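# Planning and Budgeting for Hand-Held Gripper Kits

Project leads at Gedska use this page when preparing a purchase request for hand-held gripper collection. It covers the equipment itself, the supplies that wear out, the household items to be handled, and the cost of working in private homes. Requests go to Lejla Stan in Equipment Planning. Requests for work at the Rimlow or Itier offices also need a signature from Apolinar Galindo before they are entered.

## Before you begin

Have the following on hand:

- the approved task list for the project
- the number of operators who will work at the same time
- the number of homes to be visited, and whether any will be visited twice
- the current stock sheet from the Meléndez storeroom

Do not begin with a catalog. Most returned requests were built around a price quote, with the task list attached afterward.

## Step 1. Set the number of kits

Count one kit for each operator working at the same time, then add one spare for every four kits or part of four. Operators on different shifts may share a kit if they work from the same city. Kits are not shipped between cities during a project.

A kit consists of the gripper, its mount, a charger, one storage card reader and a hard case. If the supplier sells any of these separately, enter each on its own line. The standard allowance is $830 per kit for everything other than the gripper. A higher figure requires a short written note.

## Step 2. Match the fingers to the tasks

Read the task list and mark the smallest, the widest and the most fragile item. Ask the supplier for the opening width of the gripper and compare it with the widest item. For small, uneven items such as nuts, bottle caps or dried fruit, ask whether textured finger pads are included or sold as an extra.

Pads are a consumable. Enter them under supplies, and never under equipment, or they will be put on the wrong schedule and cannot be reordered until the following year. Replace a pad when its surface pattern has worn smooth at the tip or when an edge begins to lift.

Order finger screws with the first set of pads. They are small, they are lost often, and a separate order costs more in shipping than the parts are worth.

## Step 3. Budget for household items

Each operator receives an allowance for everyday goods: packaged food, produce, small boxes, buckets, cloths and similar items. The limit is $800 per home cluster. Buy locally where possible. Local packaging and produce give the task list the variety it asks for, and receipts are simpler to process.

Food used in a session is not to be eaten or returned to a store. Enter it as a supply with no remaining value.

Containers should be bought in at least two sizes. Light plastic is preferred – it travels well and is easy to replace.

## Step 4. Plan for the home

Work in bedrooms and kitchens brings costs that do not arise in an office. Include the following where they apply:

- a payment to the household for each visit
- replacement of any bedding or table covering that is marked or torn
- extension cords, if outlets are far from the work surface
- a second visit for tasks that depend on daylight

Sunday visits are paid at the higher household rate and must be shown on a separate line. The household's written permission is filed with the request. Where family photographs or personal papers are present, the coordinator agrees with the household beforehand on whether they will be covered or removed.

## Step 5. Check the total

Add the lines and compare the result with the limits below.

| Request | Approval |
|---|---|
| Up to $2,000 | Project lead |
| Above $2,000 | Project lead and Equipment Planning |

The most recent single-operator request from Itier came to $3,391 with household payments included. It may be used as a guide to layout. Prices should be quoted fresh.

## Step 6. Submit

Send the request as one file, with quotes attached in the order of the lines they support. Requests received by noon are entered the same day. Changes after entry are made on the amendment form, and a change to the number of kits requires a new request.

Remaining supplies are returned to Meléndez at the close of the project. Worn pads are returned as well, in the bag provided, marked with the kit number. 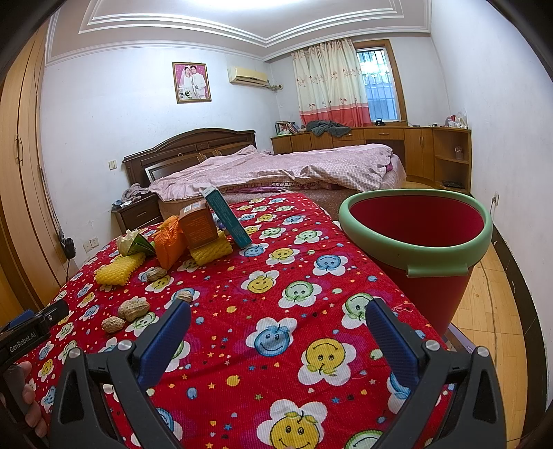
*Gripper with textured blue pads over a bedspread, with peanuts in the shell and a red plastic bucket.*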